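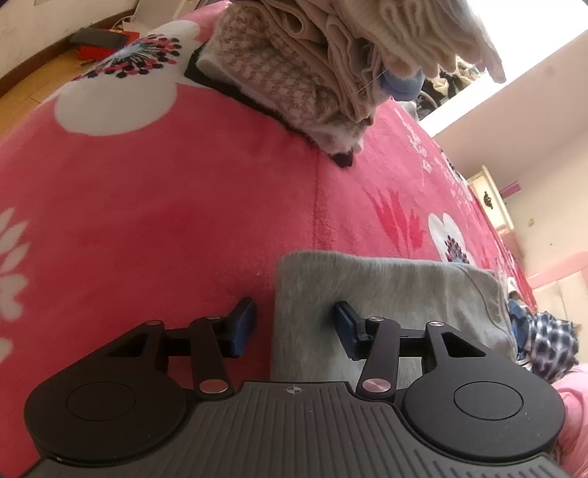

# Serwood hand unit 2 - set-up and care notes

Covers the hand-held two-finger gripper used for the household textile recordings (folding and stacking). Read with the Varma player notes if you work on the replay side. The replay cell at Plivcombe uses the same fingers and the same linkage, so most of the section on pins applies there too.

## Contents of the package

| Item | Value |
|---|---|
| Episodes | 304 |
| Hand units | 2 |
| Spare pad sets per unit | 8 |
| Task family | folding and stacking garments |
| Surfaces | carpet, rug, bed |

Episodes 1 to 8 were made before the linkage was re-set and are kept in `early/`. Do not mix them with the rest for anything that depends on finger opening.

## Parts and names

- **Body**: ribbed centre plate with a round housing on each side.
- **Linkage**: flat black bars, left and right, on six silver pins. Pins are named L1 to L3 and R1 to R3, working from the base outwards.
- **Tips**: one upright finger tip per side, with a blue pad on the gripping face.
- **Emblem**: small printed mark near the top edge of the centre plate. Used as the reference point when checking that the camera sits straight.

## Before a session

1. Wipe the body and both housing caps with a dry cloth. Matte plastic holds dust and lint, and fleece makes it worse.
2. Close the fingers fully. The pads must meet flat along their whole height. A wedge of light at the top means L3 or R3 has worked loose.
3. Open fully and let go. Both arms should stop at the same distance from the emblem.
4. Record ten seconds with the fingers open and still, then ten seconds opening and closing. Save as `check_open` and `check_cycle`.
5. Look at the six pins in the check clip. All of them must be in view. If one is hidden, the camera has slipped and the mount needs re-seating.

Repeat step 3 after any knock against a hard floor.

## Pins

Base pins (L1, R1) carry most of the load and are tightened first. Use the short driver. Tighten until the arm no longer rocks sideways, then back off until it swings under its own weight. Do the same for the remaining pins, left side first.

Thread lock goes on the base pins only. On the upper pins it creeps into the joint and the arm goes stiff by the next morning.

A dull or scratched pin head is harmless. A pin head that sits proud of the bar should be replaced, as it will catch knitwear.

## Pads

Change both pads together, even when only one is worn. Old adhesive comes off with a plastic scraper; solvent marks the tip. Leave new pads overnight under a light clamp.

Signs that a pad is due:

- thin knits slide out on a slow lift
- the lower corner has started to curl
- fibres stay stuck after brushing

Thick folds are hard on the pads. When one is lifted, the cloth twists between the tips and pulls the upper edges outwards. Check the corners after every run with heavy items. 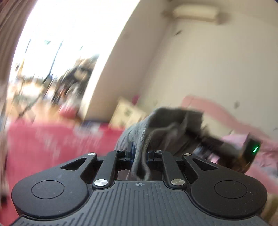
*Gray knit held between the fingers during a quick move. The background is blurred; the linkage and pins stay sharp.*

Blur of this kind is normal and is not a fault in the unit. It matters for anyone tracking camera position from the room alone, so fast segments carry `motion=high` in the index. The flag was set by hand and is a little generous - some segments that carry it are usable.

## Working near a stack

Come in with the fingers open and the tips level with the layer you want. Keep the outer arms clear of the pile. The outer joints stand wider than the tips and will drag the lower layers out before the operator feels anything.

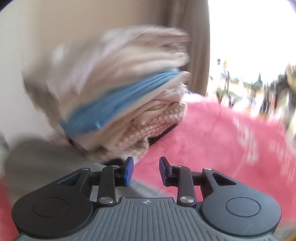 On long pile, lift the tips clear before closing. Loose fibres get drawn into the upper joints and wind round the pins, where they can only be cut out with a fine blade. Brush the joints after each rug session and cycle the fingers by hand until the movement is even.

## Known faults

- **Uneven opening, unit 2.** Right arm stopped short of the left. Traced to R2, re-set, no return so far. Compare `check_cycle` files if in doubt.
- **Index names.** Items are listed under the Hunament garment codes. Towels and sweatshirts share one code in this release.
- **Curved walls and door frames.** Lens distortion, left uncorrected. The calibration file is in `calib/`, one per unit. They are not interchangeable.

## Storage

Store with the fingers half open and nothing between the pads. Caps facing up, driver and spare pins in the lid. Monday is the weekly check at Plivcombe; units go back in the case by 17:00 with the log sheet filled in.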